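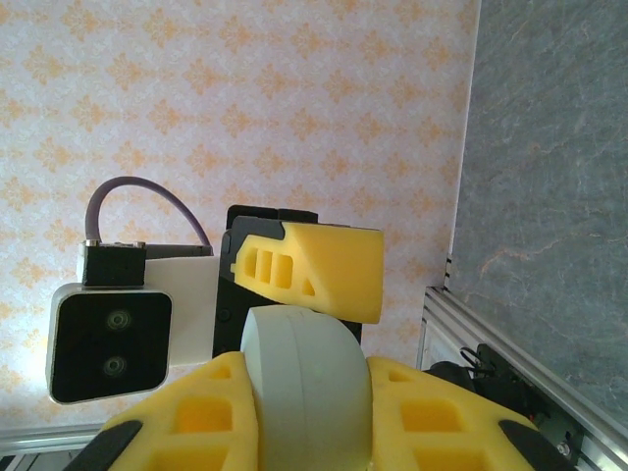 **Tustthorpe marbling** is a name given to painted imitation marble found in houses, chapels and shops in and near the town of Tustthorpe. It is often described as a separate local tradition with its own methods and its own secret recipe. The evidence for this is thin. Most of the surviving work could have been done by any trained house painter of the period, and the name itself does not appear in any known record before the Flendton exhibition catalog, which used it without giving a source.

## Claimed origins

The usual story is that a painter named Kekana came to Tustthorpe to decorate the chapel, stayed on, and taught his method to a handful of local apprentices. Guidebooks repeat this with growing confidence. Early versions say that he "may have" worked on the chapel; later ones give him a workshop, a rival and a deathbed speech.

The chapel account book does list a payment to "Kekana, painter," for work on the gallery front. It does not say what kind of painting was done. The same book lists payments for whitewash, window putty and a coat of plain brown on the doors, so the entry could refer to almost anything. No apprenticeship papers have been found.

Busisiwe Pretorius, who cataloged the chapel papers, accepts that Kekana was a real person and probably a competent tradesman. She treats the rest as "a good story that got into print early." Marietjie Mabaso has argued for a stronger link, pointing to the similar handling of the gallery front and two fireplaces on Church Row. Her comparison rests partly on photographs taken after the fireplaces had been repainted, and critics have questioned how much of the original brushwork they can show.

## Method

Imitation marble was normally built up in thin layers over a smooth, pale ground. The painter laid a tinted glaze, broke it up with a sponge or rag, and drew the veins with a feather or a fine brush while the glaze was still workable. A dry, soft brush was then dragged lightly across to blur the edges. Varnish finished the job and gave it the shine that people expected of polished stone.

Supporters of the Tustthorpe school say that its painters added buttermilk to the glaze. Paint made with milk products is well known from many places, so the claim would prove little even if it were true. In any case, the only sample tested from the gallery front was bound in ordinary linseed oil – a result the town museum still leaves off its label.

The other supposed trademark is the "Tustthorpe fork," a vein that splits in two and then joins up again. It is present on the gallery front. It is also present on painted columns in Purkodside, in several printed pattern books, and in real marble.

## Surviving examples

A survey of the district recorded 62 pieces, and this figure is often quoted as the size of the tradition. It includes every piece of painted marbling the surveyors found, whatever its age or quality. When Pretorius went through the list again, she judged 43 of them to be later work or too heavily restored to date. She did not assign the remainder to any one school.

The best-preserved pieces are the chapel gallery front and the shop counter now held at Purkodside. The counter was bought as a Kekana piece for its local interest. Its underside carries a furniture maker's stencil from another county, which the sale notice did not mention.

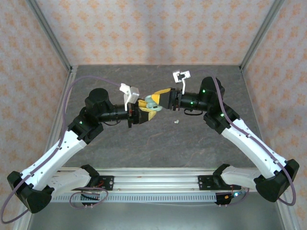
Marble patterns were popular long before anyone in Tustthorpe painted one, and they have outlasted the trade of the hand painter. Much of the writing on the subject treats their appeal as something that calls for a local explanation. It hardly does. The look has carried over to plain work furniture, as with the gray tabletop shown, where a marble pattern covers the surface under a pair of robot arms. A person who wanted to trace every such surface back to a chapel painter would have a long job. What can fairly be said of the Tustthorpe pieces is that some are skillful, most are worn, and few are documented.

## Revival and trade

Interest grew after the Flendton exhibition, and dealers soon began to use the name. Prices rose for anything with a forked vein. Weekend classes in "authentic Tustthorpe marbling" are held each August in the chapel hall, and they teach the buttermilk glaze. Students seem to enjoy them, and the method does work on small boards, though it tends to crack on anything that is moved or heated.

A proposal to have the name protected as a regional craft was turned down on the grounds that no distinct process had been shown. Mabaso has said that new samples from the Church Row fireplaces would settle the matter. The owners have so far refused permission.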